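Recording demonstrations for a lidded-container task

Part 3 of the Burnau bench notes. Last revised Friday, May 22, 2026.

Parts 1 and 2 covered mounting the arm and setting up the recorder. From here on the arm, the gripper and both cameras are assumed to be working and to share one clock. The task is small: bring the gripper down to the lid of a container, make contact at the chosen point, and back off. It is a good first task for a learning system because an episode is short and the errors are easy to find on playback.

1. Fix the task in writing

Write one sentence for the task and keep it in the session file. Ours reads: "Move to the container and touch the lid with closed fingers." Every operator works from that sentence. If the wording changes, start a new set. Sets recorded under different wordings can be joined later, but only if each episode carries its own label.

2. Prepare the bench

Clear the part of the table the arm can reach. Set exposure and white balance by hand on both cameras and write the values down. Automatic exposure will drift when the arm passes over a pale surface, and the drift ends up in the training data as if it meant something.

Route the gripper cable with slack for the full range of the wrist, then drive the arm to its four outermost poses and watch the cable in each.

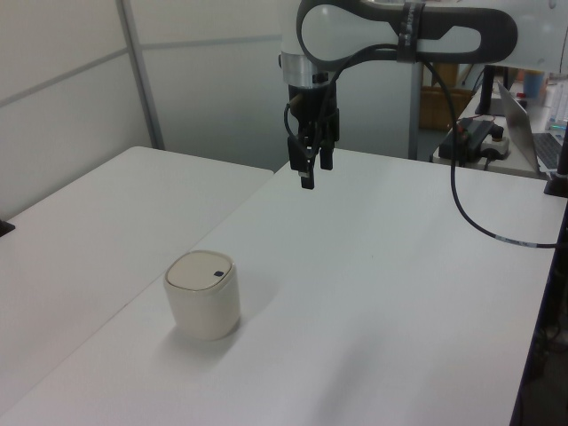 Container placement decides how much the policy learns about position. A set recorded with the container on one spot gives a policy that works on that spot. The cream container with the beige lid should be moved between episodes and also turned, as the small dark blue button near the edge of the lid gives the model a cue to orientation. Use a list of positions drawn up beforehand. Operators left to choose for themselves drift towards the middle of the table.

3. Record

Start each episode with the gripper raised clear of the lid. Press record, wait one second, move. Approach at an even speed and slow down over the last few centimetres. Do not correct sideways while touching the lid; lift, correct, and come down again. Keep the episode if the correction was clean, and tag it "retry".

Stop recording only after the arm is back at its start height. Episodes that end at contact teach the policy to stay there.

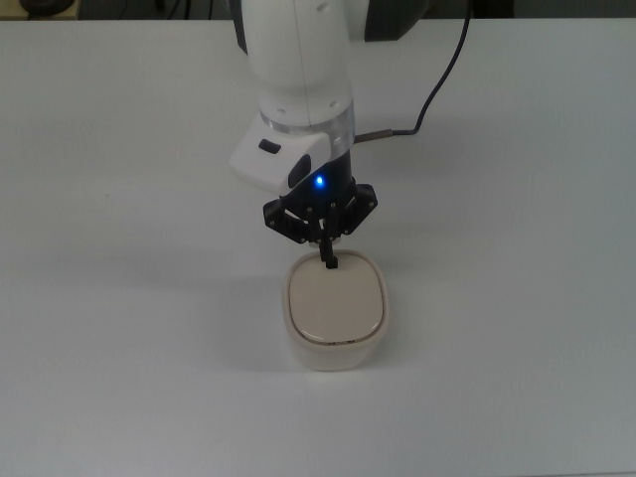
Save both camera streams, joint positions, gripper opening and the operator's commands. The Sostari recorder writes them to one folder per episode. With the older Yan logger, the command stream goes to a separate file and has to be merged by timestamp before anything else is done.

4. Check and discard

Play back every episode at double speed. Discard it if:

frames are missing from either stream
the container moved before contact
a hand enters either view after the first second
the joint log and the video differ by more than one frame

Our first full set had 3397 episodes. After checking, 2707 were left. Most of the losses came from dropped frames on one USB hub, replaced in October.

5. Split the set

Hold out whole positions, not random episodes. If neighbouring episodes from the same position fall on both sides of the split, the test score will be too high. We train a first model on 1102 episodes and add the remainder in steps, keeping the held-out positions unchanged throughout.

Name the set with the task, the bench and the revision letter, for example lidtouch-burnau-c. The Eltex converter rejects names with spaces and gives no error message when it does so. Check that the output folder is not empty before deleting the raw files.

Part 4 deals with training settings.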